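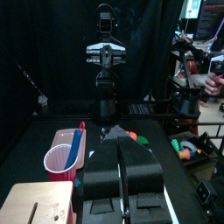 Ladan Alipour would like everyone to stop asking which gripper is "stronger." What she wants to know is which one lets go of a thing when you tell it to, and she told me so before I had my coat off.

I stopped by the Dornstead lab this week to see how the big finger comparison is going, and wow, they've been busy! The question is pretty simple. The arms came with plain fingers, and the group has been trying padded ones on them, first the Skuritz set and then a curved pair from Kermani. Each set gets 300 grasps on the same kinds of household stuff, with the same controller settings, and then the fingers get swapped and it all starts over.
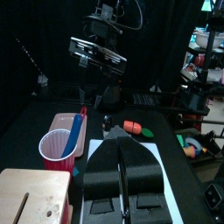 The swapping is the slow part, by the way. It takes 37 minutes if you count the recalibration, and I sat through one whole round of it (I had snacks, I was fine). Ladan says the Skuritz pads are kind to soft plastic but tend to hang on a beat too long at release. That sounds like nothing until you watch a cup tip over for the third time in a row.

The Kermani fingers are my favorites so far, and I'll admit part of that is how they look. They did drop fewer things while I was there - 9 misses in the morning block, all of them on thin flat objects.
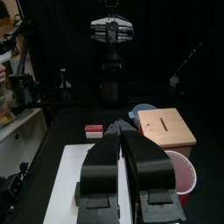 I also got to try the new Jostora controller, which everyone there has opinions about. It felt quick to me, maybe a little too quick. I closed the gripper way before I meant to, twice, and got a very patient look. The older controller is slower but I never once surprised myself with it, so I can see why they're keeping both in the test for now.

Next up is the camera comparison, wrist view against the fixed view, and the full numbers should be out in May. I'll go back for that one!
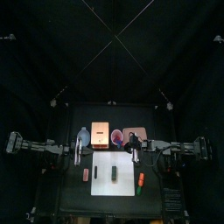

Two arms at the test table in Dornstead, 2022-04-02.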